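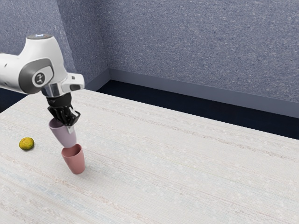 Sabina Charvát

White surfaces looked like such a good idea in the showroom. Mine came in three years ago, a nice long run of it, and I have spent a fair part of the time since learning what tea does when it's left overnight. What follows is most of what I know about keeping pale worktops, tables and benches in decent shape. Some of it came from my uncle Norbert Zelenák, who painted kitchens for a living and has opinions.

The everyday wipe

Warm water, a drop of dish soap, a soft cloth. Then a second cloth with plain water, then a dry one. People skip the second cloth. The dull, slightly sticky film that they blame on the surface is soap, and adding more soap will only give you a better film.

If you already have the film, mix one part white vinegar to four parts water, wipe, rinse, dry. Keep vinegar off marble, limestone and anything else that counts as real stone. I once etched a perfect ring into a marble pastry board this way and now I keep a plant on it.

Tea, coffee and turmeric

Tea and coffee will usually give in to baking soda. Make a paste about as thick as toothpaste, spread it on, and leave it for eight minutes. Wipe it off with a damp cloth and do not scrub. Baking soda is mild but it is still a powder with edges, and a shiny finish will remember your enthusiasm.

Turmeric is a different animal. Get what you can with soap and then, if there's a window nearby, let the sun have a go. The yellow fades in daylight over several days. I've had a curry spot go from alarming to faint to gone between one weekend and the next, with no work from me at all, and it remains my proudest cleaning result.

Hydrogen peroxide from the drugstore (the ordinary 3 percent kind) will also lighten it. Soak a paper towel, lay it on the spot, put a plate on top and walk away for half an hour. Try a hidden corner first. Never mix peroxide with vinegar in the same bottle, and never mix bleach with anything.

Ink and marker

Rubbing alcohol on a cotton ball, dabbed from the outside of the mark toward the middle. If you start in the middle you will have a larger, paler mark and a worse mood. Lacquered or painted tops can soften under alcohol, so test those somewhere that the toaster lives.

Grey streaks that look like scratches

Before you mourn, rub one with a clean pencil eraser. A lot of grey lines are metal that has come off the bottom of a pan or a tool and stayed behind. Norbert carries an eraser in his shirt pocket and I have seen him use it on a stranger's table in a café.

If the eraser does nothing, try a little cream cleanser on a fingertip, light pressure, small circles. If you can still feel the line with a fingernail afterward, it's a real scratch. Laminate can't be sanded out. Solid surface material can – start at 400 grit, go up to 700 or so if you can find it, and finish with a grey pad – but you'll need to do a patch much wider than the scratch, or you will have swapped a line for a dent with a shine on it.

Melamine sponges

The little white blocks are very fine sandpaper in a friendly shape. They work. They also take the gloss off a bit at a time, and always in the same place, so that after a year you have one matte spot in front of the kettle. I use them on baseboards and sneakers.

Yellowing

Sunlight yellows some plastics and old oil paint, and cooking grease yellows everything. Grease you can fix with hot water and washing soda (wear gloves, rinse well, keep it off aluminum). The other sort is there for good. You may choose to call it cream.

Seams and edges

Crumbs and water both head for the seam. A wooden toothpick wrapped in a damp bit of cloth will clean one out, and an old soft toothbrush does the rest. If the silicone along the wall has gone black, no amount of spray is going to rescue it. Cut it out, let the gap dry for a full day, and run a new bead. Put masking tape on both sides first and pull it off while the silicone is still wet. I have done it without the tape exactly once.

Hot things

Trivets. Two of them, left out on the counter where you can reach them with both hands full. The handsome set in the drawer has never saved anybody's worktop.

Cloths

Microfiber is fine so long as you wash it without fabric softener, which clogs the fibers and leaves them pushing the dirt from one end of the table to the other. Old cotton T-shirts are nearly as good. Cut the buttons, zippers and glitter lettering off first – the glitter especially.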